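Can a robot arm take RAM out of old desktops yet, or is this still a job for people?

Sohail Rajput
Asked in Workshop and Repair

I help run a small refurbishing shop in Bevton. We get office desktops by the pallet, usually 200 to 300 in a batch, and the first step is always the same. Side panel off, memory out, drive out, sort the parts, write down what we found. It is dull work and hard on the wrists.

My partner wants to look at buying an arm for the memory part. I am not against it, but the sales videos all show one clean board on a stand, and our machines come in dusty with cables everywhere. Has anyone done this on real computers? I don't need it to be faster than a person. I need it to run while we do something else.

Josiane Aubert

I worked on this for a year at Jallden, so I can tell you where it stood when I left. Removing memory was possible on a model we had set up for. Changing from one model to another was where the time went.

The hard parts, in the order they cost us time: cables lying over the slots, latches that were stiff or already broken, and modules seated so tightly that the gripper slipped before they moved. A person feels a stuck latch and wiggles it. The arm had to be told what stuck means, and we set that limit too low at first and too high later.

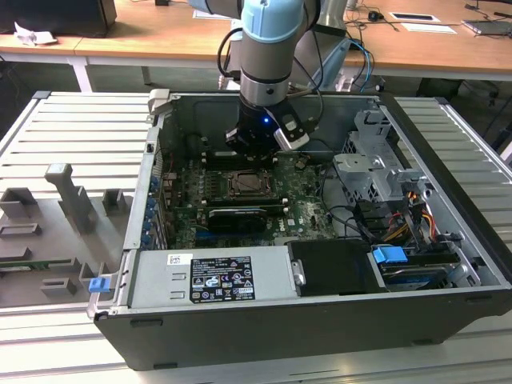
Can the same arm put memory back in as well as take it out?
It can, but putting it in is the harder half. The notch has to line up with the key in the slot, and the force has to go straight down on both ends. We ran 115 insertions on one model and kept a person at the bench for all of them.

If you try it, sort by model first. A batch of one Dell model with the case on its side and the memory slots in the open is a fair place to start. Move the cables by hand before the arm gets its turn. Leave the side panels to people too, because every maker has a different catch and some of them need a good thump.

Budget for the fixtures as well as the arm. You need something to hold the case still and somewhere to set the modules down in a known position. We spent more hours on trays than on software.

Edmund Grabowska

No. I can strip a tower in a couple of minutes with a screwdriver and a radio on. Pay a student for Saturday.

Ertuğrul Türkmen

Depends on your mix. We did 493 machines in November and they were nearly all the same small office model, so for us it might pay. If yours are mixed I would wait.

Something cheaper to try first is a tilting stand for the case and a barcode scanner for the logging. The logging was eating more of our day than the pulling was. Also wear your wrist strap, whatever you decide.

Sohail Rajput

Thanks. Ours are mixed, maybe a third the same model. I will sort the next pallet and see how many we get before we call anyone about an arm. Josiane, did you use a vacuum tray for the modules or just slots?

Josiane Aubert

Just slots, cut a bit wide at the top so a crooked module would still drop in.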